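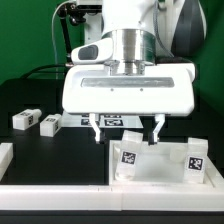
White robotic arm with its gripper fingers open above a black tabletop.

Lindinley Arts Association
Minutes of the February general meeting
Held in the Tsegaye Room, Lindinley Library. Meeting opened 7.05 pm.

Present: as per attendance sheet. Quorum met.
Apologies: two received and accepted.

1. Minutes of the previous meeting
Taken as read. One correction under item 5: the hire fee for the kiln is per firing, not per day. Accepted as corrected. Moved, seconded, carried.

2. Business arising
Lights in the rear gallery. The electrician has been and the two end fittings now work. The dimmer still hums. Secretary to ask for a quote on replacement.
Storage cupboard. New key cut and held at the library desk. Members must sign for it.
Letter to council about the loading zone - no reply yet. Carried over.

3. Finance report
Working account stands at $3,672 after payment of the insurance premium. The print studio power bill has not come in and will reduce this. Sales from the summer exhibition have been banked and artists paid, except one whose account details bounced. Report received. Moved, seconded, carried.

A member asked whether the equipment fund could be shown on its own line. Agreed, starting with the next report.

4. Correspondence
In: council notice on changes to outdoor event permits; newsletter from Vondudari Dance asking if our members would paint backdrops for their winter show; quote from Ziltel Printing for the trail map.
Out: thank-you letters to exhibition sponsors; reply to the primary school about the lino workshop.

The Vondudari request was discussed. General support, provided they supply paint and the work can be done in their own shed, as our studio floor is too small to lay out a full cloth. Secretary to reply on that basis and ask for the finished sizes.

5. Open studios trail
Registrations close at the end of the month. Most of last year's studios have signed up again. The property out past the weir has withdrawn because of roadworks, so the eastern loop will be shorter.

Map. The Ziltel quote covers 3,000 folded copies in colour, delivered flat-packed to the library. There was some discussion on whether this is too many. Last year's run was smaller and the visitor centre ran out before the second weekend. It was also noted that the leftover maps from the year before sat in the cupboard until they were recycled. Motion to accept the quote as submitted, moved and seconded. Carried, one against.

Signs. The old corflute signs are faded but usable if the dates are covered over. A working bee will be called once the trail dates are confirmed with council. Bring star pickets if you have any.

Public liability. Each studio must be on the list sent to the insurer before the trail opens. Late entries can't be added this year.

6. Small grants round
We received 4 applications and recommend 2 for funding: the shadow puppet workshops and the oral history recordings. The basketry application was well regarded but did not include a budget, and the applicant will be invited to resubmit in the next round. The remaining one was for travel, which the guidelines exclude. Recommendation adopted. Moved, seconded, carried.

It was suggested that the form say more plainly that travel is not covered. Secretary to redraft the wording.

7. General business
The tap in the print studio is dripping again. Please turn it off hard.
Life drawing moves to the front room while the rear gallery is being painted.
A member offered a second-hand etching press. Accepted in principle, subject to someone measuring the doorway.
Tea and coffee money is short - please use the tin.

Meeting closed 8.50 pm. Next meeting same place, 7 pm. Agenda items to the Secretary a week beforehand.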